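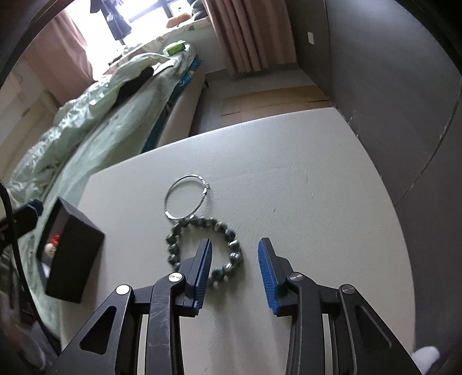

What holds atoms together?

Everything is made of atoms. You, your socks, the sea. But atoms on their own are not much use, so most of them join up. The join is called a chemical bond.

How does it work? Atoms have tiny bits on the outside called electrons. Two atoms can share some. Both of them pull on the shared ones, so they stay stuck together. A group of atoms joined like this is a molecule.

Water is an easy one. 2 hydrogen atoms, one oxygen atom. That's why grown-ups call it H2O.

Salt is differnt. In salt, one atom gives an electron away and the other one takes it. Now one is plus and one is minus – and plus and minus pull together. Very strong! You need to get salt hotter than any kitchen oven before it melts.

Can bonds break? Yes, all the time. When wood burns, old bonds break and new ones get made. Heat and light come out.

Try this: get some marshmallows and dry spaghetti. One big marshmallow for oxygen, two small ones for hydrogen. Stick them together in a bent shape, like a wide V. You made a water molecule, only much to big.

Words by Yara Hijazi. Checked by Nuria Wako.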